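How I clean the loo (and keep it that way)

Posted Wed 24 March by the Dornance kitchen table

I put off writing this one for ages because who wants to read about toilets with their morning tea? But I had more messages about the loo after my October post on limescale than I've ever had about anything, so clearly I'm not the only one who thinks about it. Put the biscuit down and let's get on with it!

We've lived in three places now (Plorkville, then a very damp year in Manzano, and now here) and the water has been different in every one. In Manzano I could leave the bowl for a fortnight and it looked fine. Here I get a line at the water level if I so much as go away for a long weekend. So if your friend swears by a quick swish once a month and it doesn't work for you, it's probably your water and you're not doing anything wrong.

My first rule is to start dry. Before any spray comes out I go over the whole thing with a wad of loo roll or an old dry cloth – the top of the tank, down the sides, round the hinges and the foot. Dust and hair turn into a sort of grey paste once they're wet and you end up pushing it about for ten minutes. I learnt this after years of doing it the other way round and wondering why I was always so cross by the end.

Then the bowl, so it can be soaking while you do everything else. I use plain citric acid, the powder you get for kettles. I push some of the water round the bend with the brush first so what's left is nice and strong, then tip the powder in, get it up under the rim as best I can and leave it for half an hour. Please don't use this (or vinegar, or any other acid) on top of bleach, or bleach on top of it. The fumes are nasty and properly dangerous. Pick one, flush it well away, and if you want to use the other, save it for another day. I hardly buy bleach any more so it doesn't come up.

While that's doing its thing, lid up and seat up. The undersides are where the smell lives, in my experience, and they're the bit that gets skipped when you're in a rush.
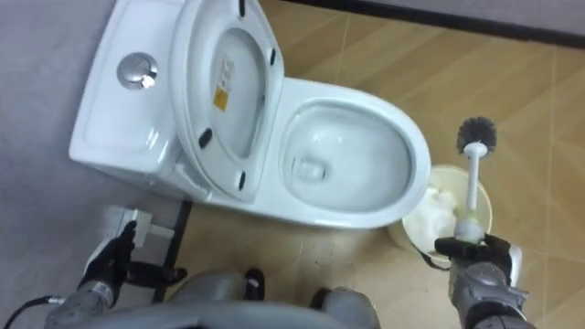 I use warm water with a squirt of washing-up liquid for all the plastic parts. I used to go at the seat with cream cleaner until I noticed it had gone dull and a bit scratchy, and once it's scratchy it holds on to every mark. A soft cloth is plenty. Go round the little rubber bumpers with a cotton bud or an old toothbrush, because muck collects in a ring round each one. If one of yours has gone missing, do replace it! The seat rocks without it and that's how the hinges get loose. Mine are the stick-on sort and I bought a bag of them at the hardware shop in Dirkisport that will probably outlive me.

Hinges next. If your seat has the quick release kind, have it off once a month and wash it in the shower tray. If it doesn't, dental floss is surprisingly good – thread it behind the hinge and saw it back and forth with a bit of soapy water. You'll be disgusted and delighted.

For a chrome flush button, the soapy cloth again and then a dry one straight after. The drying is what gives you the shine. Don't spray anything directly on to the button as it runs down the gap round the edge and sits there. Spray the cloth.

Back to the bowl now. Scrub, flush, have a look. If there's still a line, I do the same again with 200 grams of powder and leave it overnight, with a note on the lid so it doesn't get used by somebody half asleep. I've heard of people using pumice and I won't say they're wrong, but I've seen glaze scratched by it and I'm too much of a coward.

Floor last, always. With tiles I do the joints round the foot with the toothbrush and then wipe the whole patch with clean warm water, because leftover soap goes sticky and catches every bit of fluff going. Dry it with an old towel if you've got bare feet in the house.

Oh, and the brush! Trap the handle under the seat so the head hangs over the bowl and let it drip for a while before it goes back in its pot. A wet brush in a closed pot is a horrible thing. I rinse the pot out on the same day as the bowl and it no longer makes me want to hold my breath.

Cloths go straight in a hot wash on their own. Mine have a corner snipped off so they never, ever end up near the kitchen sink.

Next time I'm doing shower screens, which I have Opinions about.

Contact | © Dornance Household Tips | Back to top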